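Thursday, February 8, 2024
Posted by Dymphna Madigan
Filed under: Members' list > House and kitchen

Éabha Moriarty wrote:
> Where do you all keep tubes of cream and the like?
> Mine end up at the back of the drawer behind the plasters.

Éabha, I gave up on the drawer in June. Ours go in a white plastic tray on the wooden table – the 999 ointment lives there now, where I can see it.
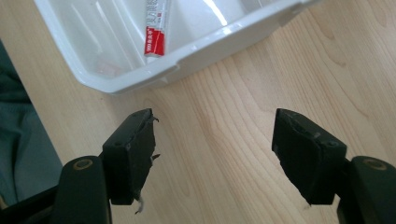 A shallow tray is best, as tubes get lost in anything deep. Wipe it out when you do the table. I still keep tablets in the high cupboard, 3 boxes at present, and would not move those.

Dymphna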